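August, kurz nach sechs, Küche

Schon wieder wach. Kaffee läuft durch. Schreibe schnell, bevor die anderen aufstehen, um acht muss ich am Bus sein.

Also, der Reihe nach. Gestern vierter Probentag, und der Chor klingt zum ersten Mal wie ein Chor. Wálter hat es nicht gesagt, aber man hat es ihm angesehen, er hat nach dem zweiten Satz den Stift hingelegt und nichts notiert. Bei Wálter ist das so viel wie bei anderen Leuten eine Umarmung. Danach natürlich gleich wieder: Alt zu tief, Tenöre schleppen, und wer hat da in die Pause geatmet. Ich war's. Hab nichts gesagt.

Das Stück ist immer noch zu schwer für uns. 68 Seiten Partitur, und ab Seite 40 wird es richtig gemein, da gehen Sopran und Bass in Gegenrichtung auseinander und wir im Alt hängen dazwischen wie Wäsche. Gestern Abend noch mal allein geübt, im Waschraum, da hallt es schön. Takt 118 sitzt jetzt. Glaub ich. Der Sprung danach nicht. Ich denke das Fis immer zu spät, das ist der ganze Fehler, und trotzdem passiert es jedes Mal.

Kedir sagt, nicht denken, hören. Ja danke. Der hat auch ein Ohr wie sonst keiner. Steht neben mir, singt eigentlich Tenor, summt mir meine Stimme in den Nacken wenn ich rausfliege. Ohne ihn wär ich am ersten Tag heimgefahren.

Zum Essen: Nudeln, wieder. Alcides hat sich beschwert, halb im Spaß. Rigoberto hat dann gestern Nachmittag im Dorf Tomaten geholt, eine ganze Kiste, und Salat für alle gemacht, mit so viel Knoblauch dass die Abendprobe eine Zumutung war. Krishnamoorthy hat sich demonstrativ ans offene Fenster gestellt. Gelacht wie die Kinder. Wálter nicht, der hat auf die Uhr getippt.

Die beiden Agudelos übrigens: Brüder, und man würde es nicht glauben. Einer kommt zehn Minuten zu früh, der andere mit nassen Haaren und ohne Noten. Beim Abendessen haben sie sich über ihren Vater gestritten, auf Spanisch, ich hab die Hälfte verstanden. Es ging um das Haus, und wer im Herbst hinfährt. Dann war es plötzlich vorbei und sie haben sich das letzte Brot geteilt. Ich hab an Judith gedacht und dass wir seit Ostern nicht telefoniert haben. Muss ich machen. Nicht nur hinschreiben, machen.

Das Haus hier ist besser als letztes Jahr, das muss mal gesagt werden. Damals die Stockbetten in Zilberg, sechs Leute, ein Fenster. Jetzt Einzelzimmer, ich! Mit Sitzecke. Ich sitz da abends mit angezogenen Beinen und mach Bleistiftzeichen in die Noten, alle Atemzeichen neu, die alten waren Quatsch.
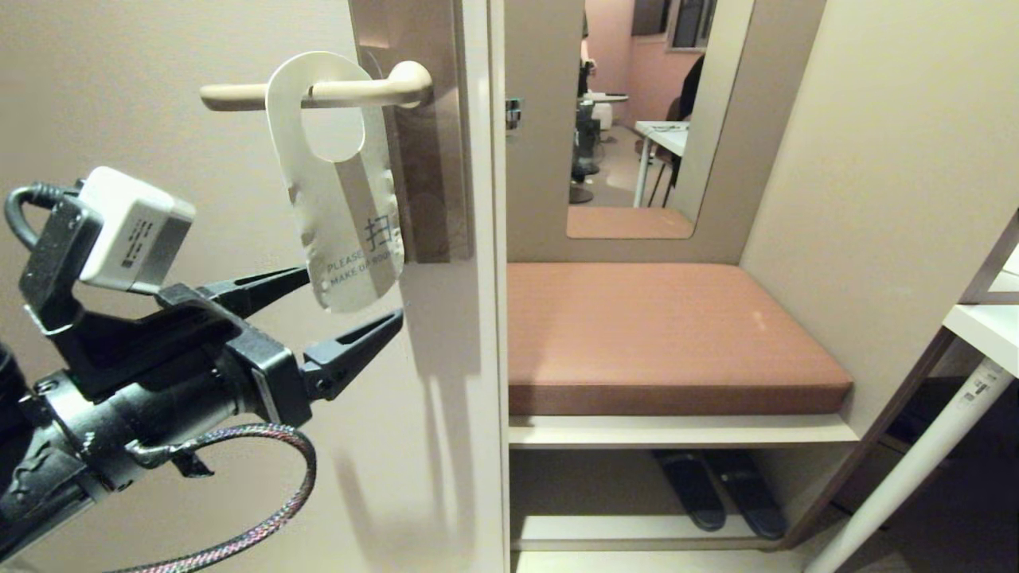
Sitznische mit Spiegel, und an der Klinke der Türanhänger.

Mittags versucht zu schlafen, ging nicht. Kopf voll. Immer die gleiche Stelle im Ohr, so eine Schleife, vier Takte, und genau vor der Auflösung fängt es von vorne an. Bin dann raus, den Weg hinterm Haus hoch bis zur Bank. Heiß. Grillen wie verrückt. Oben saß eine Frau mit Hund, hat gefragt ob wir die sind die man bis zum Friedhof hört. Hab ja gesagt und mich entschuldigt. Sie meinte, es sei schön, nur das Langsame sei ihr zu langsam. Hab es Wálter beim Kaffee erzählt. Er hat lange überlegt und gefragt, welche Stelle sie meint.

Und in der Abendprobe hat er es dann tatsächlich angezogen! Nicht viel, aber man konnte endlich auf einen Atem durchsingen. Die Frau mit dem Hund sollte Geld dafür kriegen.

Was noch. Sonnenbrand im Nacken. Stimme morgens wie Schmirgelpapier, bis zehn geht nix über dem C. Salbeitee hilft angeblich, schmeckt wie Sofa. Alcides schwört auf rohen Ingwer und kaut den einfach so, man hört es knacken. Ich hab ein Stück probiert und musste rausgehn.

Geld: Kurs ist bezahlt, fehlen noch 18 Euro für die Noten, die liegen seit gestern im Umschlag in meiner Tasche. HEUTE abgeben. Und zu Hause anrufen wegen der Pflanzen, bei der Hitze verrecken mir die Bohnen auf dem Balkon. Die Nachbarin hat den Schlüssel, aber sie gießt immer nur die Geranien, weil sie die Bohnen für Unkraut hält. Letzten Sommer genau das gleiche.

Bisschen Angst vorm Konzert. Nicht die schlimme Sorte. Mehr so ein Kribbeln wenn ich an den Anfang denke, weil der Alt ja allein einsetzt, ohne Klavier, ohne alles. Wir kriegen einen Ton und dann ist es still und dann wir. Gestern drei Mal zu hoch angefangen, vor lauter Angst zu tief zu sein. Beim vierten Mal hat Wálter einfach gewartet. So lange, dass es unangenehm wurde. Irgendwo hat ein Stuhl geknarrt. Und dann war der Ton auf einmal da, ganz leise, und ist auch geblieben. Gänsehaut. Krishnamoorthy hat hinterher gesagt, im Bass hätten sie ihren Einsatz fast verpasst vom Zuhören.

Das will ich behalten, darum schreib ich es auf. Falls ich im Winter wieder überlege aufzuhören, so wie jeden Winter, wenn die Proben spät sind und der Bus nicht kommt und ich um elf noch Brote für den nächsten Tag schmier. Dann hier nachlesen bitte.

Oben geht eine Tür, jemand duscht. Rigoberto wahrscheinlich nicht, für den ist noch Nacht.

Heute: bis mittag Stimmproben, Kedir fährt mit mir vorher runter in die Kirche, Plätze anschauen und hören wie lang der Nachhall ist. Danach alles am Stück, zum ersten Mal ohne Abbrechen, hat Wálter gedroht. Schwarze Bluse ist noch zerknittert, Bügeleisen suchen. Wasserflasche nicht wieder stehn lassen. Bleistift spitzen.

Kaffee ist kalt geworden. Egal, trink ich so. Muss los.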